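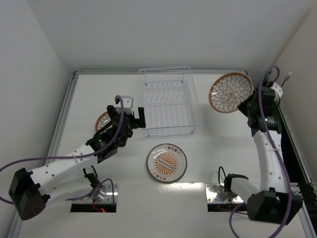

Does it matter which way round the plates go in the rack?
It does if you want them dry by supper, and the usual advice is to have them all facing the same way, with a gap between each.

That is the official line in Busside, anyway, where the town's Wednesday repair café has spent most of July arguing about washing-up. The subject came up when a visitor brought in a wobbly dish rack and asked whether it could be made to stand straight. It could, with a new foot. By then, however, a queue had formed of people who wished to explain how they stacked theirs.

The café put out a questionnaire, printed on the backs of old raffle sheets, and got 134 replies. This is more than it received when it asked whether it should open on Saturdays, and a good deal more than came to the annual meeting.

Most households in Busside, according to the replies, still dry at least some of their crockery in a rack, including plenty with a dishwasher. The reason given again and again was the good plates, the ones with a pattern or a painted rim, which get washed by hand and treated like visiting relatives. The everyday white ones take their chances.

Agreement ended there. Forty people said plates should go in from the back of the rack forwards, so you aren't reaching over wet china. Sixteen said from the front, and one of these added a diagram. Several wrote that they had never thought about it and now couldn't stop. Two replies in different handwriting came from the same address and flatly contradicted each other.

Wire racks were the clear favourite, chiefly the sort with slanted dividers at one end and a flat part for bowls and cups. Wooden ones were admired and then described as going black underneath. A small but firm party holds that a tea towel on the worktop is all anybody needs, and that racks are a way of not putting things away.

The Prokance hardware shop in the high street reports a modest rise in rack sales, which it puts down to the questionnaire or possibly to the new window display. It stocks two sizes. The larger is called the Bornholm and has room for a family's dinner plates, provided the family doesn't also want to dry a saucepan. The smaller has no name and sells better.

The Tlapale café, across the road, gets through more plates in a lunchtime than most of us do in a week, and was asked for its professional opinion. It said to rinse them in hot water, stand them up, leave them alone and stop fiddling. Big plates go at one end and small ones at the other, so the big ones don't lean over and drip on everybody else. Patterned plates should have a slot between them if they are at all precious, as rims chip when they knock together.

As for the wobbly rack, it has gone home with its new foot and is said to be level. The repair café meets again on Wednesday at 2 in the church hall. Bring your own tea towel, and if the item for repair is a toaster, please empty the crumbs out first.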